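Small Change: What a Jar of Coins Taught Me About Saving
Final report, Household Money Basics
Zhiqiang Ye

Why I picked this

When our instructor told us to pick a money habit and stick with it for the whole term, most of my classmates went straight for budgeting apps. I wanted something I could hold in my hand! My grandmother used to save for everything in envelopes (one for shoes, one for the dentist, one marked only with a question mark), and I always wondered whether that would work for someone like me, who pays for gum with a card.

So my plan was a "skip it" fund. Every time I was going to buy something small and talked myself out of it, I had to pull the same amount in cash and put it away that day. No IOUs, no "I'll do it on payday." I gave myself one term, three envelopes and a goal of $334, the price of a train ticket home plus a decent pair of winter boots.

The rules

I wrote these on an index card and taped it inside my closet door.

1. The thing I skip has to be something I was really going to buy. Walking past a jewelry store doesn't count as saving four thousand dollars.

2. The money goes into an envelope before I go to bed.

3. I can move money between envelopes once a week, on Sunday, and at no other time.

4. Chores I would normally pay for, like dropping off laundry, count as skips if I do them myself. 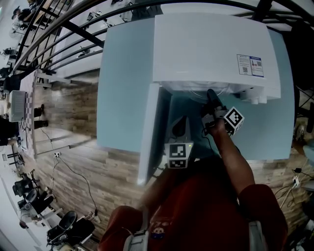
5. If I take money out early, I write down what for, and I have to read it out loud to my roommate.

Rule five was his idea and I regret agreeing to it. He made me read "curly fries" in a very serious voice.

How it went

The first couple of weeks were almost too easy. I was excited, I skipped everything, and I felt like a genius walking past the Drudon coffee cart with my sad thermos. I even started making up things to skip, so I had to go back and add the word "really" to rule one.

Then midterms came and the whole thing sagged. I was tired, the envelopes were in a drawer, and I kept forgetting to get cash. Cash turned out to be my biggest problem by far. The machine in the student building only gives out twenties, so for a two-dollar skip I needed change, and to get change I had to buy something. You can see where this goes. I ended up swapping a twenty for a roll of small bills at the Praveo market on the corner, and after that I kept a stack in my desk as my "bank." I wish I had done that on day one.

Food was where most of the money came from. I like takeout, especially the dumplings from Zieliński, and I used to order on any night I got home late. For this project I started cooking a big pot of rice and beans and putting it up in containers, and late nights turned into leftovers. I did get tired of it. Hot sauce helped, and so did frozen peas.

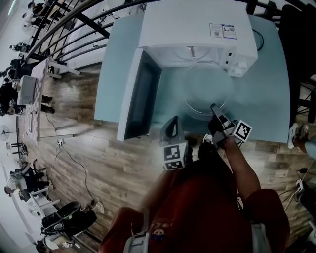 Microwave with the door open and the glass turntable inside.

Laundry was the surprise. I had been using a pickup service called Hitelier, and each bag cost me $30. It never felt like much, but it's a lot of dumplings! Doing my own wash took most of an evening, and I got some reading done while I waited, so I don't think I lost much.

What I ended up with

By the end of May I had $588 in the envelopes. I counted it twice on my bed and then made my roommate count it too. I beat my goal by $254, and I took money out early only on the curly fries occasion and once for a birthday card.

I don't want to make too much of that number. I also picked up extra shifts at the library this term, so I was a little less broke than usual and it was easier to leave the envelopes alone. If I did this over, I'd write down how I spent money for a few weeks before starting, and then I would have something to compare with. My instructor suggested that early on and I skipped it (no envelope for that one).

What I'd change

The three envelopes were one too many. "Train" and "boots" were clear, but "other" was where I parked money when I couldn't decide, and it was the one I kept peeking into. Next time I'd give every envelope a real name.

I would also move the whole pile to a savings account once a month. Having that much cash in a dorm drawer made me nervous, and I started locking the door just to go brush my teeth.

I'm keeping the index card up over the summer. The boots are ordered, the ticket is booked, and the "other" envelope is now called "car repair," although I still have to buy the car.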